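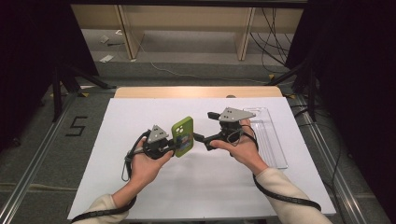 Slide 1. Phone handling task with the two hand-held grippers.

Leave this up while people sit down. Start at 84 seconds on the clock, the Ellico people like a short intro.

We are the Groritside robotics club. This year's project is called Kulau. The goal is to teach a two-armed robot to handle small everyday objects, and the students do the teaching by hand with grippers like these.

Point to the phone between the jaws. It was the hardest object on our list. It's smooth and flat, and the green case helped only a little. Mention the clear tray on the right – the phone has to end up in there, lying flat.

Say how the sessions ran. Each student did 20 tries, then swapped out. We kept 99 recordings for the phone task and threw away 17, mostly for drops or for moving too fast. Early on everyone moved too fast.

Cables. There is one running back along each arm. Students learned to lay them out before starting, or they would pull on the wrist halfway through. Somebody will ask about wireless. Answer: we looked at it in October and it cost too much.

Next slide is the Carrilho regional. Keep it short. We entered the handling event and came in the middle. The robot did well with the cup and badly with the phone.

(If time is short, skip the scoring table and go to the video.)

Video has no sound. Talk over it. Say when the left arm lets go, people miss it.

Last slide, sign-up sheet. New members don't need to know how to code. Clicker goes back to the front desk.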